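**FOR IMMEDIATE RELEASE**

**Citcombe, January**

# Can a Machine Stock a Shelf Yet? Kirnari Shares a Plain-Spoken Report on Two Seasons of Trying

CITCOMBE: Anybody who has ever worked the early shift in a small grocery knows the job we are writing about. You come in at 5:30, you put on the coffee, and then you spend the better part of the morning moving things from where they were left to where they belong. It is pleasant enough work for the first half hour. After that it mostly gets done by people who would like to be doing something else, and in a good many stores it gets done late.

Kirnari, which has been building and testing helpers for shops and homes here in Citcombe for a good while now, is today releasing its first public report on whether a robot can take over any of that work. The report is called *Shelf, Sink and Laundry Line*, and it covers 2,676 separate attempts at ordinary chores, every one of them written up whether it went well or badly. The short answer is "some of it, slowly, with somebody nearby." The long answer runs to 91 pages, and we hope folks will read at least the middle part, where most of the interesting trouble is.

We owe a word of thanks at the start to Tikkanen, our partner on the hand. Going in, most of us assumed the walking would be the hard part and the hands would more or less take care of themselves. Well, we had that backward! A person picking up a can of soup does a dozen small things without giving them a thought, like spreading the fingers just wide enough and letting the thumb come in underneath, and then easing up before the label crumples. Every one of those has to be worked out for a machine, and then worked out again when the can is a slightly different size. 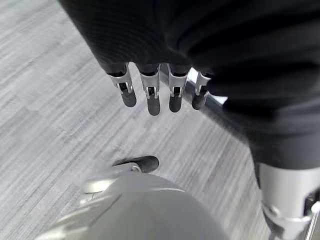

Of everything in the report, the section on grip went through the most drafts, and it still ends with more questions than we would like. Stiff, round packages went best. Boxes were close behind, so long as they weren't packed tight against each other. Bags of anything (chips, rice, frozen peas) were a trial from start to finish, and we have left them out of the overall success rate and given them a chapter of their own, which seemed the fair way to handle it.

## What went well, and what did not

For the store portion of the work we wanted real sizes and real clutter, so the test list was drawn up with the help of Plusham, the neighborhood grocer many of our staff have shopped at for years. Plusham sent over a list of 32 everyday items and a long letter about the ways shelves go wrong by mid-afternoon. Customers change their minds and set things down in the wrong aisle. Tall items get knocked crooked and lean on their neighbors. Something short gets pushed to the back, where it stays until inventory. That letter is printed in full at the back of the report, and several of us think it is the best thing in there.

Putting a single item onto an open stretch of shelf is a chore we now feel comfortable calling "nearly there." Facing, meaning turning everything so the labels look out at the customer, is a good deal further off. Straightening a row that has already gone crooked is further off still. The trouble is that touching one item so often moves the next, and a person fixes that with the side of a finger while thinking about lunch.
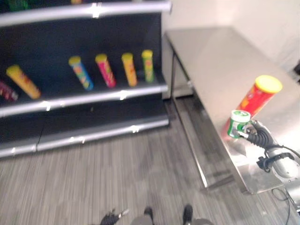 *By the Kirnari Outreach Desk, Citcombe*

Speed deserves its own paragraph, as it is the first thing any shopkeeper asks us about. A practiced clerk is faster than our robot at every task in the report, and by a wide margin at most of them. We don't expect that to change this year. What we can say is that many stores have quiet hours when a slow and steady helper might be welcome, and Plusham has told us that a machine doing one aisle overnight would be worth having even if it took until sunrise. Whether it can be trusted to do that aisle with no one in the building is another matter, and the report says plainly that it can't be yet.

## And at home?

The household chapters are shorter and, we are sorry to say, humbler. Clearing cups from a table went fairly well. Loading a dishwasher went well with plates and poorly with everything people put in the dishwasher besides plates. Folding towels can be done if you have the patience to watch it. Fitted sheets were tried, and readers who have ever tried one themselves will know how that went.

We get kind letters from people who would love some help around the house, many of them looking after a parent or getting on in years themselves, and we would rather tell them the truth than sell them a promise. There is no home model for sale. There is no date for one. If a date comes, it will be announced the way this report is, with the failures printed alongside the successes.

## What comes next

The next round of work stays with the store tasks, with more time on crooked rows, short items behind tall ones, and the dreaded bags. Tikkanen is working on a change to the fingertips that ought to help with slick lids. We have set ourselves a goal of around 2,000 further attempts before we publish again, and the same rule will hold as before, that each one gets written down.

## Getting a copy

*Shelf, Sink and Laundry Line* is free to anyone who asks for it, on paper or as a file. Shopkeepers are warmly invited to send in their own lists of chores they would hand off tomorrow if they could, and the ones they would never give up. Teachers who would like a set for a classroom should say how many students they have.

**About Kirnari.** Kirnari builds and tests robots for everyday work in shops and homes. The company is based in Citcombe and works with Tikkanen on hands and with Plusham on store testing.

**Press and general questions:** Kirnari Outreach Desk, Citcombe. Calls are answered from 9 a.m. to 4 p.m., and letters are answered too, though it may take us a little longer.

\# \# \#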